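Chapter 7
Managing the Last Four Minutes

Bereket Beyene coached high school football for 19 seasons and lost, by his own reckoning, more games after the two-minute warning than most coaches lose altogether. His notebooks are the backbone of this chapter, which should cheer up anyone who thinks textbooks are written by winners.

The late drive looks like courage on television. On paper it is arithmetic. A team trailing by four with 231 seconds left and one timeout has plenty of time, and most teams in that spot behave as if the stadium were on fire. They throw deep on first down, throw deep again, and punt with a feeling of having tried.

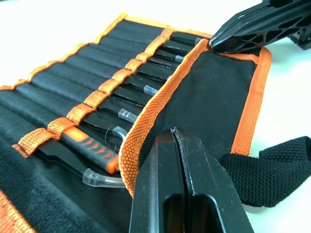 Clock management starts with knowing which plays you own and what each one costs in seconds. Beyene's young assistant, Fasil Sisay, once arrived at a Thursday practice with a call sheet of 363 plays, laminated. Beyene made him cut it down to what would fit in a tool roll, the kind with a row of orange loops and one slender tool in each. A sideline out, a draw, a quick slant, a spike. If a play had no loop, it stayed home.

Sisay sulked until July. Then he wrote the short sheet we reprint in Section 7.2, and it is better than anything in the notebooks.

We begin with the defense's view of the same four minutes, then turn to timeouts, which coaches hoard like canned soup and then spend all at once on a substitution error. Bring a stopwatch to Exercise 7.1.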